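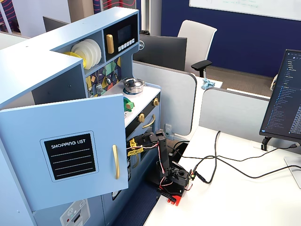 Media Law and Reporting, Unit 6: Leaks, Sources and the Courts
Handout for the spring section, revised 16 May 2023

Welcome back! This is the unit I look forward to all year, and I hope you'll see why. We've spent a lot of time on what reporters may print. Now we turn to how the material reached them, who can be punished for it, and what a government can do when the person it wants is sitting in another country.

Please read the whole handout before the session. The Nemau problem at the end is the one we'll argue over in class, so bring notes.

1. Three people, three legal positions

Start by pulling apart the people in a typical leak case. News stories often squash them together, and once you separate them a lot of the fog clears.

The source had lawful access to the material, usually through a job, and passed it on without permission. Sources are the people most often charged. They have usually signed something promising to keep secrets, and that signature does a great deal of work in court.

The go-between receives the material and hands it to someone else. This could be a friend, a website, or a lawyer acting outside the lawyer's role. Courts have had a hard time with this group, and you'll find the case law thin and a bit jumpy.

The publisher puts it in front of the public. In the United States the publisher has the strongest footing of the three, especially where the information is true, concerns a public matter, and was obtained by somebody else's wrongdoing. Bartnicki v. Vopper (2001) is your starting point. Read the concurrence too! It is narrower than the main opinion and lawyers quote it constantly.

One warning. "Strong footing" does not mean immunity. A publisher who helps break into a computer system is no longer just a publisher, and the argument in many modern cases is over exactly where help begins. Is it help to tell a source which documents you'd like? To suggest a safer way to send them? To offer a password tool? Put those on a line from left to right and decide where you would draw the mark. I change my own mind on this every April when I reread the materials.

2. Stopping publication versus punishing it

Prior restraint means an order that blocks publication before it happens. American courts are deeply suspicious of it. New York Times Co. v. United States (1971), the Pentagon Papers case, is the one everyone knows, but notice how many separate opinions the justices wrote. Several of them left open the chance of a prosecution afterward. So when a friend says the case "settled" whether newspapers can print secrets, you can politely disagree.

Punishment after the fact raises other questions: intent, harm, and the wording of the statute. The Espionage Act dates from 1917 and was written with a very different world in mind. Look closely at the phrases "relating to the national defense" and "reason to believe." For next time, copy both into your notes and write a plain-English version under each.

3. Clemency (short, but it will be on your reading sheet)

A pardon forgives the offense. A commutation shortens the sentence and leaves the conviction standing. Reporters mix these up all the time, so circle the difference now. The president can do either for federal crimes and does not have to give reasons. State crimes belong to the state systems, and those vary a lot - some use a board, some leave it to the governor, some split the job.

Clemency for one person has no automatic effect on anyone else in the same story. If a source gets a shorter sentence, the publisher's position is legally just what it was the day before. Politically it may feel very different, and that is a great subject for a paper.

4. Extradition in four steps

Request. One state asks another to hand over a person, normally under a treaty and normally with charges already filed.

Dual criminality. The conduct generally has to be a crime in both places. The names of the offenses don't need to match.

Bars. Many treaties refuse extradition for "political offenses." Is leaking one? Spying often is treated that way, being aimed at the state itself, but computer crimes usually aren't. You can see why the choice of charge matters so much.

Surrender. Even after the courts are done, a minister or other official often has the last decision, and human rights claims may still be raised.

Students always ask about sealed charges, and they should! A grand jury indictment can stay secret for quite a while. A person may truthfully say "I have not been charged publicly" and still have no idea whether charges exist. When you write about this, use the word "publicly" with care and keep it in.

5. The Nemau problem

A clerk at the defense contractor Nemau copies 956 internal files and sends them to a small news site called Plillow, based in the town of Iltbridge. Of these, 666 concern overbilling on a government contract. The rest include technical drawings marked as classified. Plillow's editor replied to the clerk's first message with two sentences: "Very interested. Is there more on the billing?" The clerk then sent a second batch.

Plillow publishes the billing files and one drawing. Its web host, Bolger, receives a letter from the government asking for the editor's account records, along with an order not to tell the editor. The editor is overseas at a conference when the story runs.

Come ready to talk about these:

Who is in the most legal danger, and does the editor's reply change your ranking?
Does it matter that only one drawing was published, if the site holds the others?
What can Bolger do about the order of silence?
Suppose the clerk's sentence is later commuted. Draft the first 2 paragraphs of a news story on it, including one line on what the decision means for the editor.

Keep the draft short and plain. Attribute everything. If a lawyer predicts something, say that the lawyer predicts it - don't let the forecast slide into your own voice by paragraph two. I'll collect these at the door, and handwritten is fine.

Reading for next time: Branzburg v. Hayes (1972), the opinion of the Court and the short Powell concurrence, then your own state's shield law if it has one.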